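Recruiting for a Company That Does Not Exist Yet: What Applicants Read in a Job Posting

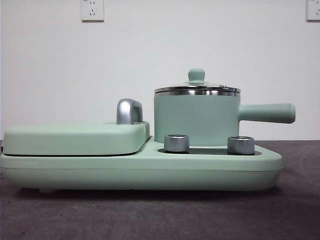

Figure 1. Mint-green multi-function breakfast appliance with the griddle lid down.

Project report, Work and Organizations seminar
Group: Hayley Haslam, Ákos Fülöp, Csenge Vida, Boglárka Vida
Advisor: Sándor Nyitrai
December 12, 2020

1. Where the question came from

All four of us spent October applying for internships, and all four of us got tired of being told we would be joining a family. Csenge and Boglárka, who already have a family and share it, were especially unmoved. By the time the project proposals were due we had a folder full of job postings and a grudge, so we decided to get course credit for both.

Our question was a narrow one. When a posting spends its opening paragraph on mission and culture, do student applicants come away knowing less about the job than when it opens with duties and pay? We also wanted to know which version they would sooner apply to, and whether the two answers had anything to do with each other.

2. The employer

We didn't want readers to bring opinions about a real company with them, so we wrote postings for Gellach, a maker of small kitchen appliances. Gellach is hiring a junior operations coordinator. We chose kitchen appliances after a short argument in which Ákos wanted shipping containers and lost. The job was kept dull on purpose: schedule deliveries, answer supplier emails, update the stock sheet, cover the phone at lunch.

3. The two postings

Version A ran 600 words and opened with mission. Gellach was "reimagining the morning." Its people were "restless, generous and obsessed with breakfast." The duties turned up in the fifth paragraph and the pay range in the last line, after the paragraph on snacks.

Version B was the same 600 words with the paragraphs in a different order. Duties came first, then pay, hours and the reporting line, and the restless, generous people brought up the rear. Not a sentence was added or dropped. This took Hayley most of a weekend, as every paragraph of Version A began with "And that's why," and each one had to be made to work wherever it landed.

4. Readers

We recruited 30 students from two departments and split them evenly between the versions. Each had 4 minutes with the posting. After that we took it away and asked them to write down what the person in this job would do on an ordinary morning, who they would report to, and what they would be paid. Then we asked whether they would apply, and why.

Boglárka and Ákos scored the answers separately, without knowing which version a reader had seen. This worked until readers started quoting the snacks. They disagreed on two answers, and Mr. Nyitrai settled both in a tone that suggested he had other things to do.

5. What we found

Readers of Version B were better at describing the job. Most could name at least three of the duties, and most got the pay range right. Readers of Version A tended to name one duty, usually the phone, and several put down "marketing," a word that appears nowhere in either posting. One wrote that the coordinator would "reimagine things." We gave no marks for this, though Ákos argued for half.

Willingness to apply is where our theory came apart. We had expected people to be put off by the mission talk, as we were. They weren't. Slightly more Version A readers said they would apply, and their reasons were warm ones: it sounded friendly, it sounded like they would get to try things. Version B readers who turned the job down often said it sounded boring. It was boring. We had worked hard on that.

With a group this size we can't say much about the difference, and Csenge has asked us to put that in writing. The gap in recall was wide. The gap in interest was small enough to be three people in a good mood.

6. Problems

Our readers were students, and nothing was at stake for them. Somebody with rent due would probably look for the pay line first, wherever it was hiding. We also took the posting away before asking questions, and no real applicant has to work under those conditions.

The trial run went badly. Our first draft of the questions asked "What did you like about this company?", and both trial readers politely liked something. The question was cut. We also had to throw out an early draft in which the company was looking for a "rock star," because neither trial reader got past it.

Finally, we wrote both versions ourselves, and we dislike one of them. Mr. Nyitrai thinks this shows in the snack paragraph. We have reread it and he may have a point.

7. If we did it again

We would add a third version that opens with duties and pay but describes them in a friendlier voice, to separate order from tone. We would also ask readers back a week later. Hayley would like to interview the people who write these postings, and has drafted a list of questions that the rest of us are making shorter and kinder.

Both postings and the scoring sheet are in the appendix.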